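How do gears work?

Gears are wheels with teeth, and they are brilliant! You have almost certainly used some today. They're inside wind-up toys, clocks, tin openers, salad spinners and the back wheel of a bike. Once you start looking for them it is very hard to stop.

What does a gear do?

A gear passes a turn from one place to another. Push two gears together so that the teeth of one slot into the gaps of the other. Scientists and engineers have a lovely word for this: the gears "mesh". Now turn the first gear. Its teeth push on the teeth of the second gear, and round it goes too.

But look carefully at which way it goes! If you turn the first gear to the right (clockwise), its neighbour turns to the left (anticlockwise). Add a third gear on the end and that one goes clockwise again. Every new gear in the line swaps direction. A line of gears like this is called a gear train, though sadly it has no carriages.

What holds them up?

A gear on its own would just skid about. It needs something to spin round, and that might be a pin, a post or a rod called a shaft. The pin has to be fixed to something solid, such as a metal plate, so that it stays upright when the gears start pushing on each other.

The distance between pins matters a lot. Too far apart and the teeth miss each other. Too close and they jam, or the second gear won't go on at all. When people put gears together by hand they often lay out a plain cloth first, so small parts don't roll off and the table doesn't get scratched.

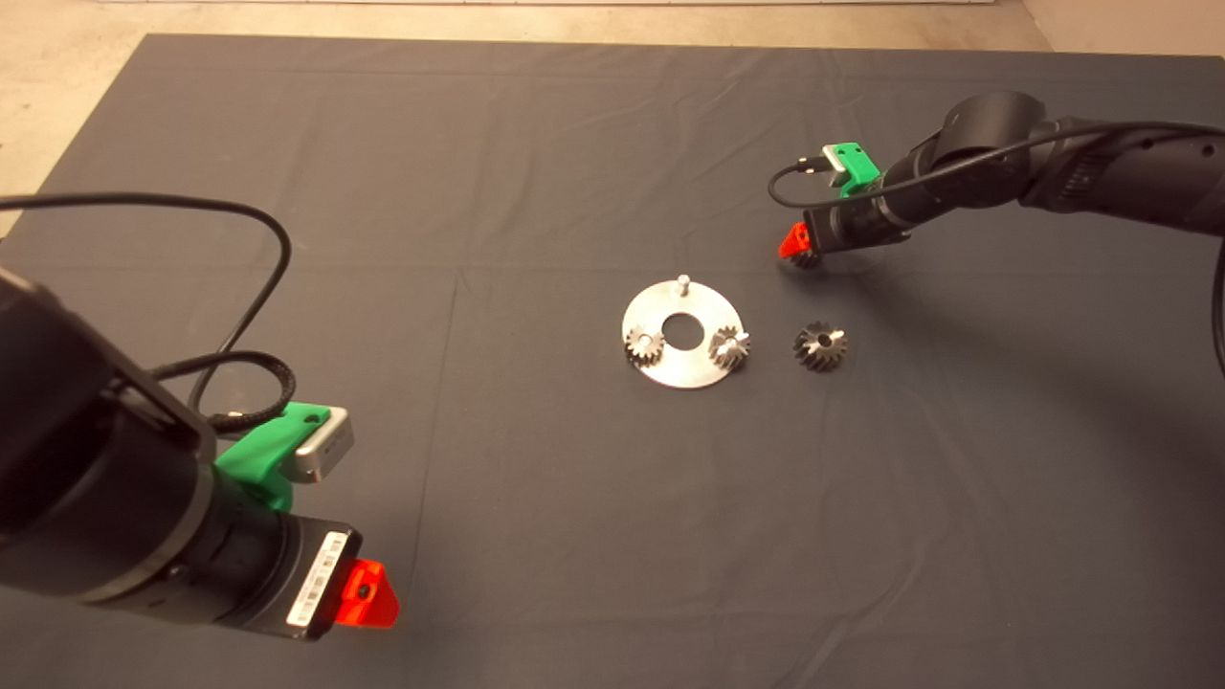 Siriporn Srisuk: My class made gears out of jam jar lids and corrugated card, and ours kept jamming until we moved one of the pins out by the width of a pencil. Then it went round perfectly! We also found out that the card has to be glued with the bumpy side facing outwards.

Bumpy side out is exactly right, because the bumps are the teeth. Jam jar lid gears are great fun and we've put our own version of them at the bottom of this page.

Different shapes for different jobs

The commonest kind is the spur gear. It's flat like a biscuit, and its teeth stick straight out around the edge. Spur gears sit side by side, and their shafts all point the same way.

A bevel gear is shaped more like a cone with the top sliced off, and its teeth are on the slope. Two bevel gears can meet at a corner, so a shaft going along can turn a shaft going up. If you've got an old-fashioned hand whisk or a hand drill at home, have a look near the handle (ask first!). You might well spot a pair.

There are worm gears too, which look like a fat screw. They have nothing to do with real worms, but it's a good name all the same.
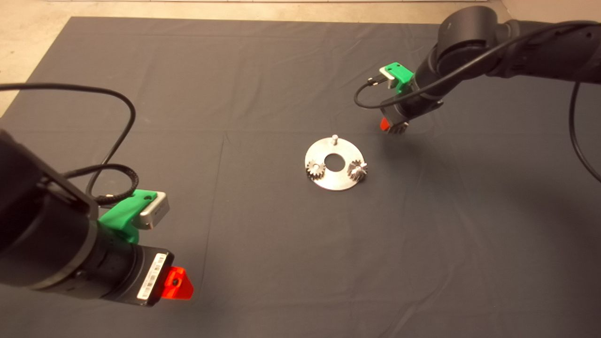
Two spur gears on a round metal plate. The short pin near the rim has no gear on it.

Fast gears and strong gears

Now for the really clever bit. Gears don't have to be the same size.

Imagine a big gear with 54 teeth meshing with a small one that has 18. Each time the big gear goes round once, 54 of its teeth push past. The small gear only has 18 teeth to offer, so it has to spin three times to keep up. You've made something go faster!

Swap them over, so that you are turning the small gear, and the big one goes round slowly. It's slower, but it turns with more force. This is why a low gear on a bike helps you get up a steep hill. Your legs go round and round, the bike creeps along, and you make it to the top.

You can have speed or you can have strength, and gears let you trade a bit of one for a bit of the other.

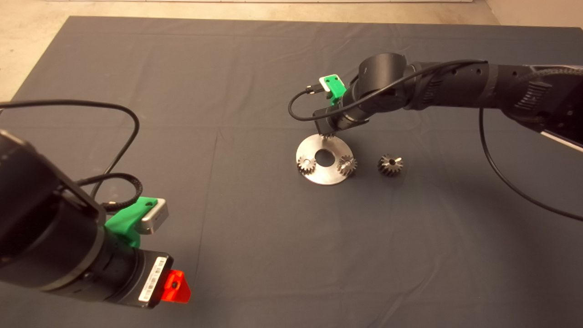 Try not to rush when you're putting gears together. Slide each one straight down its pin, and if the teeth bump into the teeth next door, turn it a tiny bit and try again. Pushing hard can bend a pin or chip a tooth, and then the whole train gets stuck at the same spot on every turn.

Make your own gears

You will need:
4 jam jar lids, some big and some small
Corrugated card
Glue
Split pins
A thick piece of cardboard for the base
A grown-up to make the holes

Peel the paper off one side of the corrugated card so you can see the bumps. Cut it into strips as wide as the edge of your lids. Glue a strip round each lid, bumps facing out, and leave it to dry overnight.

Ask your grown-up to make a hole in the middle of each lid. Pin one lid to the base, hold the next one against it so that the bumps mesh, and mark where its pin should go. Carry on until all the lids are fixed.

Put a dot of paint on the edge of every lid and turn the first one slowly. Which dots go the same way? Which lid gets back to the start first?

Gear words

Mesh: when teeth fit together
Shaft: a rod that a gear turns on or turns with
Gear train: gears working together in a row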